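Ticket: Plirska garment set, wrist view episodes failing the sharpness check
Opened by: collection floor, cell 2
Component: Wukadell recorder, wrist streams
Priority: was low, then the training people noticed
Status: fix in, watching

What was reported

The batch goal is 2,000 episodes of two arms handling clothes on a rack. The nightly check threw out 69 of them for "wrist view unusable." The operators say the arms did what they were told. The check says it can't see that. Both of them are very sure.

What we tried first

Wiped the lenses. Everyone always wipes the lenses. Rejected count did not move.

Swapped the wrist cable on the left arm for a spare out of the Ortner box. Same result, and now we have one fewer spare and a cable with a label on it that says "maybe."

Restarted the recorder. It came back up with the clock in another time zone, which got its own ticket.

What we found

Pulled wrist stills from the same session and put them next to each other. First one is soft all over apart from the fingers, with a dark shape between them that I would not care to label for money. Second one has a t-shirt with a face printed on it, the rack, the other arm, and lettering on the black cloth you can read at a slant.
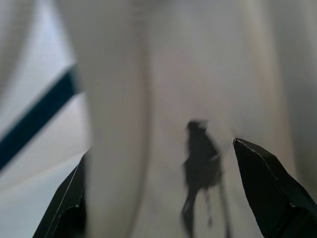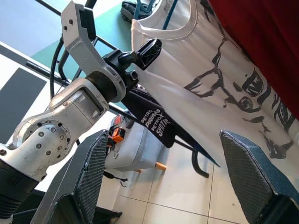 Step 1. Ruled out a dead lens. If it were dirt or a cracked element, the fingers would be mush too. In the bad still the right finger has a clean edge on it.

Step 2. Compared recorder settings against the written ones. The written ones say autofocus off, fixed distance. The recorder said autofocus on. Change history for that setting: "updated defaults," 4 words shorter than I would have liked.

Step 3. Turned autofocus off and recorded 7 test episodes on the rack. All 7 passed. Turned it back on for one more, to be fair to it. It failed, so I stopped being fair.

Step 4. Locked the setting in the Broster profile so an update can't put it back. If you need it changed, ask in this ticket and bring a reason.

What to do with the 69

Do not delete them. The joint data is fine and so are the gripper commands. Tag them wrist_soft and leave them out of the vision split. Training asked if they could keep a handful in as "natural variety." Fine by me, but then they get the tag anyway, and the handful gets written down somewhere other than a chat window.

Please don't hand label objects in the soft ones. Two labelers had a go at the same clip and came back with "sock" and "bird."

Still open

The check only samples the middle of each episode, so a clip can go soft at the grasp and still pass. Needs a second sample near gripper close.

The time zone thing. See other ticket. Bring a snack.

Leaving this open until the next full batch goes through.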